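Building Model Trains in Bricks, Session 2: Gearing a Shunter
Notes by Jannik Lenz, 4 Jul 2025

Last time we got our frames rolling. Now comes the part I love most, which is making a small engine pull like a big one!

Start with the ratio. Count the teeth on the driven gear and divide by the teeth on the driving gear. An 8-tooth gear turning a 24-tooth gear gives 3:1, so the axle turns a third as fast as the motor and, friction aside, with three times the torque. For a yard engine that's a lovely trade. Real shunters crawl, and a model that crawls smoothly looks so much better than one that shoots off the end of the siding.

If you need the drive to turn a corner (and with an upright motor you will), use a pair of bevel gears set at 90 degrees. Brace both axles as close to the gears as you can. A bevel pair with any wobble in it will click, slip and chew itself up under load.

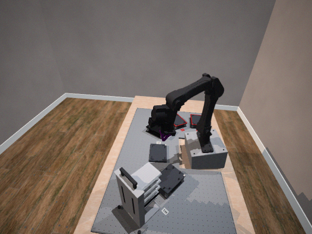
Next, weight. Gearing only helps if the wheels grip, so keep the heavy parts low and over the powered axles. My own shunter, the Stirkerine, has its battery box right above the driven pair, and it'll happily drag more than two loaded hoppers up the club ramp. Before I moved the box it just sat there spinning its wheels!

Rubber bands on the wheels help too. Put them on two wheels of the powered axle and leave the others bare, or the engine will fight you on tight curves.

Side rods: if you want them (please do, they're wonderful to watch), set the cranks on one side a quarter turn ahead of the other. With both sides lined up, the rods can jam at dead center.

To try before the next session:
Work out the ratio of your own gear train and write it down.
Run the engine with the body off and listen for clicking.
Move the battery box one stud at a time and see where it pulls best.

Bring your frame along in September, finished or not. We'll be fitting bodies and couplings, and I can't wait to see them.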